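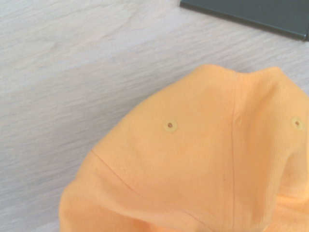
Bruroteo notebook, hat task
2025-05-13
Entry by Rozália Zelenák

Goal for this block: more demonstrations of putting a cap on the coat stand. The set stood at 293 when I started. Lundgren wants 300 of this task before the next training run, and I would like a few spare because some always get thrown out at review.

Setup

Same arm, same gripper fingers as the February block. Teleoperated throughout, one operator. I checked the wrist view against the side views before the first episode and the timestamps lined up to within 2 frames, good enough for us.

Caps are harder than the cups were. The crown folds in when you let go of it and it comes to rest in a different shape each time, so the wrist view can be nearly all cloth with no brim in it. The eyelets and the panel seams are then the only landmarks. I'd keep those episodes. Komine's filter scores them low for "target not visible" -- that rule was written for rigid objects and should be switched off for this task.

Start positions

Two caps on the table, yellow and dark gray, with a cup and a phone left in as clutter. Brim direction gets changed between episodes. In the start below the yellow one has its brim to the right and the gray one is on its side nearer the front, close to the cup. The instruction text has to name the color. "Hang up the hat" is not enough with two of them out, and Kurau found a batch last time where the text didn't say which.
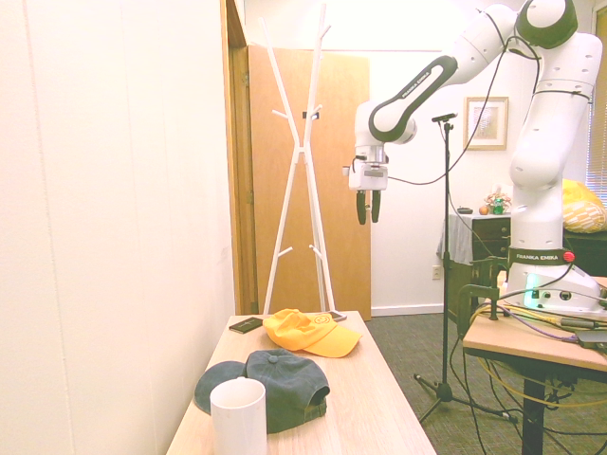
Grasping

Best results come from taking the edge of the cap with the fingers pointing down. Pinching the top of the crown also lifts it, but then the opening closes up and there is nothing to put over the hook. If the first pinch misses, open fully, back off, and go in again. Don't cut the recording. Retries are useful as long as the episode ends properly.

Lift straight up before moving sideways. The brim swings if the first move is diagonal, and the policy we trained in February copied that swing very faithfully.

Approach to the stand

Come in slowly for the last part. Held by the edge, the yellow cap hangs tilted with the brim down, and the underside shows more orange than the top does. Might matter for the color prompts, so I made a note in the metadata. Any hook is allowed as a target for now, upper or lower, but write down which one in the episode comment.
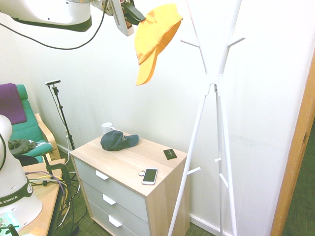 To do

- Turn off the visibility filter for cap episodes (Komine)
- Check that every instruction in the new batch names a color
- Split the hook comments into upper and lower so we can see the balance
- Tidy the cables at the base end before the next block
- Episode 839 in the shared index has a blank comment, ask Kurau
- Decide if a dropped cap counts as a failure or gets its own label. I'm for its own label

Bruroteo shared notebook | Contact: Rozália Zelenák | © 2025 Bruroteo | Back to top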